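손이 하던 일을 손에게 넘기다
복숭아 선별장에 들어온 로봇과 그 옆에서 달라진 하루

클라미스덴 선별장의 작업은 새벽 트럭이 들어오면서 시작된다. 농가에서 따 온 복숭아가 상자째 내려오고, 사람들은 그것을 크기와 빛깔, 익은 정도에 따라 나눈다. 한 알씩 집어 돌려 보고, 눌린 자국이 있는지 살피고, 알맞은 쟁반에 내려놓는다. 성수기인 8월에는 이 동작이 하루 종일 이어진다.

이곳에서 일하는 선별원은 30명이다. 대부분 오십 대와 육십 대이고, 철마다 다시 오는 사람이 많다. 손목 보호대를 차고 일하는 사람도 여럿이다. 복숭아는 사과나 배와 달리 힘을 조금만 잘못 줘도 멍이 들고, 그 멍은 하루가 지나야 드러난다. 그래서 손끝에 힘을 빼고 일하는 법을 익히는 데 한 철이 걸린다고들 한다. 힘을 빼는 일이 힘을 주는 일보다 손목에 더 무리가 간다는 말도 여기서 들었다.

선별장을 운영하는 릴라인이 로봇 도입을 검토한 것은 2년 전부터다. 처음에는 흡착식 장비를 알아봤다. 빨아들여 옮기는 방식은 빠르고 값도 쌌지만, 솜털이 있는 껍질에는 잘 붙지 않았고 무른 과육에는 자국을 남겼다. 다음으로 살펴본 것이 부타우라는 업체가 개발하던 손가락형 장비였다. 팔 끝에 사람 손을 닮은 손을 달고, 손가락마다 힘을 따로 조절하는 방식이다.

시험은 선별장 옆 별도의 방에서 했다. 흰 탁자 위에 매트를 깔고 쟁반을 놓은 뒤 복숭아를 한 알씩 다루게 했다. 여러 알이 담긴 쟁반에서 하나를 골라내는 일은 그다음 단계였다. 옆 과일을 건드리지 않고 손가락을 넣어야 하는데, 사람은 생각도 하지 않고 하는 동작이다. 기계에는 이 동작을 따로 가르쳐야 했고, 그 일에 선별원 4명이 참여했다.

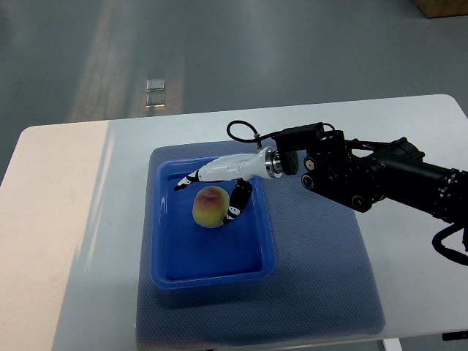
쟁반에 놓인 복숭아에 손가락을 대고 있는 로봇 손.

선별원들이 맡은 일은 주로 지켜보고 지적하는 것이었다. 어느 쪽으로 손가락을 넣어야 하는지, 꼭지 부근은 왜 피해야 하는지, 붉은 면과 덜 익은 면 가운데 어디를 받쳐야 하는지를 기술자에게 설명했다. 처음에는 설명이 잘 되지 않았다고 한다. 오래 해 온 일이라 말로 옮겨 본 적이 없었기 때문이다. 결국 선별원이 직접 집어 보이고, 기술자가 옆에서 질문을 적고, 다시 집어 보이는 식으로 진행했다. 이때 쌓인 기록은 나중에 신입 교육 자료로도 쓰였다.

올해 여름 릴라인은 선별 라인 네 개 가운데 한 곳에 로봇을 넣었다. 로봇이 하는 일은 분류가 끝난 복숭아를 쟁반에서 집어 포장 칸으로 옮기는 것이다. 등급을 정하는 판단은 여전히 사람이 한다. 회사는 로봇이 옮긴 복숭아의 95퍼센트가 다시 손대지 않고 포장까지 간다고 집계했다. 나머지는 집는 위치가 어긋나거나, 크기가 유난히 작거나, 너무 익어서 기계가 멈춘 경우다. 멈추면 경고등이 켜지고 담당자가 가서 손으로 옮긴다.

속도는 사람보다 느리다. 숙련된 선별원이 한 줄을 채우는 동안 로봇은 절반을 조금 넘긴다. 대신 쉬는 시간에도 돌아가고, 오후 늦게도 같은 속도를 낸다. 회사가 계산에 넣은 것도 이 부분이다. 8월 오후가 되면 사람의 손은 느려지고 멍드는 과일이 늘어난다. 예전에는 이 시간대에 임시 인력을 불렀는데, 최근 몇 해는 부를 사람을 구하지 못한 날이 많았다.

로봇이 들어온 라인의 선별원들은 자리를 옮겼다. 일부는 등급 판정 쪽으로 갔고, 2명은 로봇 담당이 되었다. 담당자는 작업 전에 손가락 끝을 닦고, 케이블이 걸리지 않았는지 보고, 쟁반 위치를 맞춘다. 근무 시간의 상당 부분은 화면과 경고등을 보는 데 쓴다. 손목은 편해졌지만 눈이 피로하고, 기계가 언제 멈출지 몰라 자리를 비우기 어렵다는 것이 담당자들의 말이다. 화장실에 갈 때도 옆 라인에 부탁하고 가야 한다. 이 문제는 노사 회의에 올라가 교대 시간을 따로 두는 것으로 정리되었다.

임금 문제는 아직 남아 있다. 로봇 담당은 새로 생긴 직무라 기준이 없었고, 첫해에는 선별원과 같은 시급을 받았다. 담당자들은 멈춘 기계를 다시 돌리는 책임까지 지면서 같은 돈을 받는 것은 맞지 않다고 본다. 회사는 내년 철이 시작되기 전에 직무 수당을 정하겠다고 했다. 등급 판정으로 옮긴 사람들 사이에서도 불만이 있다. 포장 칸으로 옮기는 일은 단순해도 중간에 숨을 돌릴 수 있었는데, 판정만 하루 종일 하니 집중이 끊기지 않아 더 지친다는 것이다.

인원은 줄이지 않았다. 다만 빈자리를 예전처럼 모두 채우지도 않을 계획이다. 릴라인은 앞으로 그만두는 사람이 생기면 그 자리의 일부를 기계로 돌리겠다고 설명했다. 선별원들도 이 점을 알고 있다. 지금 일하는 사람들에게는 당장 큰 변화가 아니지만, 몇 해 뒤 이 일을 새로 시작하려는 사람에게는 자리가 적어진다는 뜻이다. 한편에서는 어차피 젊은 사람이 오지 않는다는 말도 나온다.

같은 장비를 쓰는 곳은 더 있다. 포르스베리의 한 온실 농장은 토마토 포장에 부타우의 손을 쓰는데, 그곳에서는 로봇 한 대를 여러 품목에 돌려 쓴다. 토마토는 껍질이 매끈하고 단단한 편이라 조정할 것이 적었다고 한다. 클라미스덴에서는 복숭아 철이 끝나면 장비가 논다. 배와 감을 다루게 할 수 있는지는 지난가을부터 시험하고 있다. 감은 꼭지가 걸려서, 배는 무게가 나가서 손가락 힘을 새로 맞춰야 한다.

겨울의 선별장은 조용하다. 라인 세 곳은 덮개를 씌워 두었고, 저장 배를 내보내는 한 곳만 돌아간다. 시험을 도왔던 선별원들은 이번에는 배를 들고 다시 그 방에 들어간다. 내년 철에 로봇을 한 라인 더 늘릴지는 배 시험 결과와 수당 협의를 보고 봄에 정한다.

2021년 12월 22일 수요일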